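A Prunby procura participantes para um estudo sobre tarefas domésticas: arrumar a mesa, guardar compras, separar a louça. Queremos comparar o que pessoas e braços robóticos fazem com os mesmos objetos.

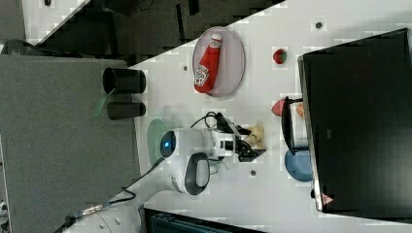

**As máquinas já dão conta da cozinha?**
Só em parte — pegar um objeto rígido costuma ser simples, dobrar um pano ainda falha muito.

- Sessões de 49 minutos, sala 140
- Maiores de 18 anos, sem experiência prévia
- Ajuda de custo para transporte

Inscrições até 27 de novembro de 2020, com Zohreh Kordestani, ramal 943.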